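We use cookies to improve your visit. Accept | Manage settings

Lelldale Kitchen Table: the gallery

The Plomano people say a good kitchen can be learned from a few objects on one big table. I have my doubts. A kitchen has drawers that stick and a sink full of Tuesday's plates - a table has neither. Still, I went along and looked. 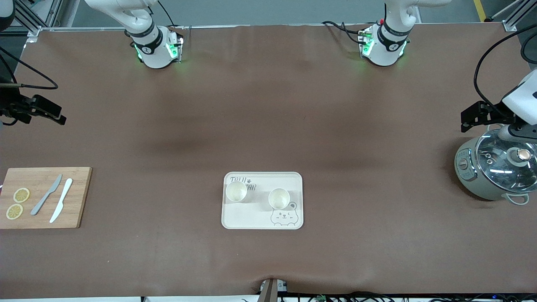

Teresa Vilela, staff writer

Bamboo cutting board on the left, cooking pot with its lid over on the right, brown mat underneath. I like the board's striped grain. I'm less sure about a mat that already shows creases.

Recent galleries
Garcia pantry shelves
30 mugs, one cupboard
October market stalls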